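Dekside dust claims scheme opens its doors to 1,646 households

Claims open in April, with evening drop-ins and no fee to apply

People living near the former Cosolar glass coating works in Dekside will be able to claim for dust damage to their homes, cars and gardens from April, under a settlement reached between residents and the company.

The scheme covers 1,646 households in the streets between the works and the canal. It will be run by Rorach, the law firm which acted for residents, with disputed claims going to Torres, an independent claims assessor chosen jointly by both sides. Cosolar is paying for the running of the scheme on top of the compensation itself, so nothing will be taken out of anyone's payment to cover costs.

We are delighted to get to this point. The case had been listed for a long trial, and many of the people bringing it are in their seventies and eighties. A settlement means they can put in a form in spring and have a decision within weeks, and they keep every penny they are awarded.

What happened

The claims go back to a fault in the extraction system at the works, which let fine pale dust out over the neighbouring streets. Residents reported it on window sills, washing, paintwork and vegetable beds. Some had car finishes dulled and conservatory roofs scratched when they tried to clean them. The works has closed and the extraction plant has been taken down.

Cosolar has agreed to the settlement without admitting that it was at fault. It has also agreed to write to every household in the area to say sorry for the disruption, which residents had asked for from the very first meeting and which mattered to a lot of them as much as the money did.

What people can claim

There are two ways to claim, and each household picks one.

The first is a fixed payment of £200. Anyone who lived at an address inside the boundary while the fault was going on can have it. There is no need to show any damage, only proof of address, such as a council tax bill, a tenancy agreement or a bank letter. Lodgers and tenants count as well as owners, but there is one payment for each household, so people sharing a house will need to agree who is putting in the form.

The second is for people whose losses came to more than that. It covers cleaning, repairs, repainting, replacement of damaged goods and lost earnings for people who work from home or had to take time off. These claims need some evidence. Receipts are best, but Rorach will also look at photographs, quotes from tradespeople, texts to a landlord and diary notes made at the time.

A household that goes for the second route and is turned down can still have the fixed payment. Nobody loses out by trying. 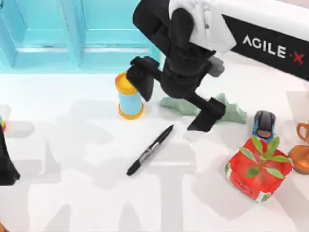

Dust samples are the part of the scheme we have been asked about most. Plenty of residents swept some up at the time and kept it, and those samples can now be used to support a claim. They don't need to be in anything special. A jam jar will do, or a freezer bag, or a small cylindrical container like the one on the white tabletop, so long as it has a lid and has been kept shut. Please write your address and the place where the dust was collected on a sticky label, and bring it along as it is. There is no need to clean it up or take out bits of leaf and grit. People who didn't keep a sample will not be marked down for it.

Health claims are separate

Claims for illness or injury are not part of this scheme, and taking a payment for dust damage does not stop anyone from bringing one later. This was a sticking point in the talks, and we are very pleased that it is set out in plain words on the first page of the form. If you have any worry about your breathing or your skin, please see your GP in the usual way and ask for the visit to be noted on your record.

How to apply

Forms will go out by post to every address inside the boundary. People who have moved away can ask for one from Rorach, and we would really like to hear from them — a good number of the houses on the canal side have changed hands, and the claim belongs to whoever was living there at the time, wherever they are now.

The form is six pages long, and most people going for the fixed payment will only have to fill in the first two. It is available in large print on request. A son, daughter, neighbour or friend can fill it in on someone's behalf, provided the person claiming signs it.

Drop-in sessions will run at Dekside Library through April, from 4pm until 8pm, with Rorach staff on hand to check forms, copy documents and take in samples. No appointment is needed. There is step-free access from the car park at the back, and children are very welcome. Home visits can be booked for anyone who finds it hard to get out.

If you disagree with a decision

Decisions will come by letter, with reasons. Anyone unhappy with theirs can ask for it to be passed to Torres, which will look at the whole claim afresh. Asking for a second look is free, and an award cannot be cut as a result. Cosolar has agreed to be bound by whatever Torres decides. Residents are not bound in the same way and can still go to the small claims court if they prefer, though they should take advice on time limits before doing so.

A word of caution

We know that some residents have had calls from firms offering to handle their claim for a share of the payout. These callers have nothing to do with the scheme. Rorach will never ask for a fee, a bank card number or a password over the phone, and all first contact will be by letter.

A huge thank you to everyone who kept notes, lent out their front rooms for meetings and pushed leaflets through doors in the rain. The settlement rests on what they wrote down.

Notes to editors

Rorach acted for the Dekside residents throughout the case. Torres has no other work with either party. A map of the boundary and a sample claim form can be had from the Rorach press desk, which can also arrange interviews with residents who are happy to speak.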